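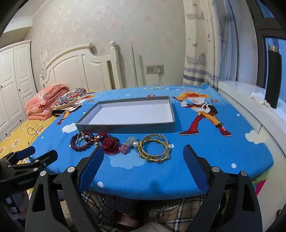 Does hand-held gripper data carry over to a real arm for small, floppy objects?

Posted by kistulia_fan, January 29, 2025

I've been reading up on training robots from demos recorded with a hand-held gripper, no robot needed, and I'm hooked! My plan is a jewelry-tidying task: beaded bracelet, bangles, tassels, one pearl bead, all going into an open box lid on a printed tablecloth. I have 300 demos so far, all from one bedroom. Before I record more, do I need more repeats or more rooms? And is a busy cartoon cloth going to wreck the policy?

Sostine

More rooms, every time. We ran this comparison in November with small household items. One policy got 811 demos from a single table, the other got the same number spread over many homes. On the training table they were close. On a table neither had seen, the spread-out one was far ahead, and it was so fun to watch it go for a bracelet on a cloth it had never met.

Keep the cartoon cloth, but swap it with others. If every demo has the same orange-haired character to the right of the lid, the policy can learn to steer by him – ours did exactly that with a striped towel, and it missed by a hand's width when we turned the towel around.

Floppy things are harder. Bangles keep their shape, so our grasps on rigid rings carried over nicely. Cords and tassels needed roughly twice the demos before the arm stopped pinching cloth along with them. Slow down for the last bit of the approach and vary how the cord is lying.

custis_bench

Agree with the above. Also check your finger pads! The arm should have the same pads as the hand-held unit. We had 1,109 good demos and a terrible first week, all down to harder pads on the robot side. Changed them and the same policy started picking up single beads – great day.

Iordache

I just did 2 rooms and it was fine for me, but I only tried bangles.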